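搅拌棒爱好者小号
2024年1月25日

最近又沉迷冲可可了，冲着冲着发现我对可可粉的要求很低，对搅拌棒的要求高得离谱……开个串慢慢念叨，想到哪写到哪。

先说勺子。我以前一直用勺子搅，小杯子一搅就叮叮当当，早上六点半室友还在睡，我像在厨房敲钟。后来换成细棍子，世界安静了！

而且勺头在小口杯里转不开，粉全躲在角落。我自己偏偏又爱用方一点的杯子（好看嘛），四个角简直就是结块专用停车位。细棍子能伸到角里去，斜着插，棍尖贴着杯壁走，先把角落刮一遍，再往中间画圈。

角度我试了好久。竖直往下戳，只有中间那一小块在动，边上的粉纹丝不动；太平又会碰到杯沿，一滑就溅一桌。现在固定是斜着下去，棍尖先进杯子，手稳住了再开始转。桌面是白的话更得小心，可可滴上去那个颜色，擦晚了就是一圈印子。
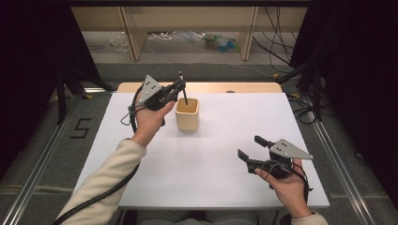
Radek Doležal：斜着搅我同意，但是你先加水还是先放粉？我一直先放粉，底下永远有一层干的，棍子再细也救不回来。

回楼上：先放粉没问题，水别一次倒完！我是20克粉，先加一点点热水，搅成没有颗粒的糊，再把剩下的倒进去，一共300毫升左右。糊的那一步一定要有耐心，我一般边搅边听歌，副歌还没到就好了。

Radek Doležal：糊要多稠？

大概像芝麻酱刚搅开那样，提起棍子会慢慢往下淌。太稠了就再加一小口水，千万别硬搅，我上次硬搅把杯子带倒了，整个人呆在原地看它流。

然后说材质。竹的我用过一阵，味道吸得厉害，上午搅可可下午搅柠檬水，喝起来是一种很难形容的东西。玻璃的漂亮，我摔了两根，放弃。Ondel家那根塑料的太软，搅糊的时候会弯，弯完还弹你一脸。

所以绕了一圈还是回到硬的细棍子。长度也要看杯子，小杯子配太长的棍子，放手就翻，这个亏我吃了不止一回。搅完不要把棍子留在杯里去接电话，真的，听我一句。

对了，洗完要竖着晾。我妈喜欢把它们平放在抹布上，下面那一面总是潮的。我找了个高一点的罐子，头朝上插着，旁边再放那把舍不得扔的老勺子，勉强算和平共处。

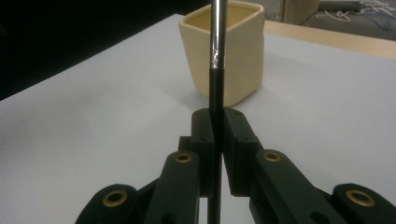
棍子用久了我就想折腾，先是想缠把手，再是想做记号，反正闲不住。我最近喜欢上面亮、下面哑光黑的搭配，拿起来一眼就知道哪头朝上。两截快要交界的地方绕一圈银色胶带，皱巴巴的反光，我看着特别顺眼！有强迫症的朋友可能想把它抚平，我不抚，手上有点纹路挺好的。就是要记住，胶带缠得高一些，别让它泡进杯子里，边上翘起来会藏粉，洗都洗不干净。

有人私信问我胶带会不会掉。我自己缠的那根，洗的时候只冲下半截，上半截用湿布擦，到现在还好好的。要是家里有小朋友爱抠，那就别缠了，我外甥五分钟能抠秃一根。

Radoslava Charvát：电动奶泡器不香吗，按一下就好了。

香啊，我也有，可是小杯子放进去一按，直接喷泉。而且电池老是在我最想喝的时候没电……手搅慢是慢一点，我挺喜欢那几分钟的。

下一串想写写杯子，方口圆口宽口我全都有话要讲。你们家里用什么搅，留言给我看看，筷子也算！我大学四年用的就是食堂的筷子，搅完顺便吃面。

好了水开了，我去冲一杯。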